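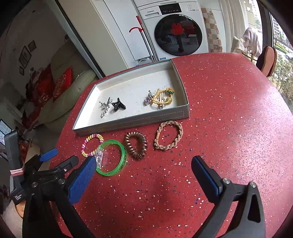
Hair accessory storage, part 1. Clips go in the tray, anything that closes in a loop stays outside it. A loop laid over a clip will find the hinge and hook on it, usually at 7 in the morning.

Current tray: rhinestone clip, black star claw, pink butterfly, gold bunny with the green leaf. Rectangular, open top, white inside. Dark hardware is easy to find against white. Clear hardware isn't, so the clear plastic clip is outside the tray, on the rim of the green bangle.

Outside the tray, one row: pastel beads, green bangle, bronze coil, beige braid. The red speckled table is a poor background for small parts. I dropped a loose bead on it in July and found it by touch.

Notes on the coil type. It stretches with use and mostly recovers if left alone for a day. Hot water speeds this up. I use 70 degrees C, in a mug, then leave the tie on a towel until it stops dripping.

Braided ties: no hot water. Hand wash, press flat, dry in the loop shape you want to keep.

Beaded bracelets come off before laundry. Elastic cord fails at the knot first. Pull gently on either side of the knot and replace the cord if it slips.

Rhinestones: dry cotton swab only. Water gets behind the foil and the stone goes gray.

Llinos Beddoe asked about drawer dividers. I tried the Sirska insert, 35 mm deep. Fine for flat clips, too shallow for a claw clip standing up. Returned it Thursday.

Part 2 will be bobby pins. I have 10 on a magnet strip so far and the rest are in coat pockets.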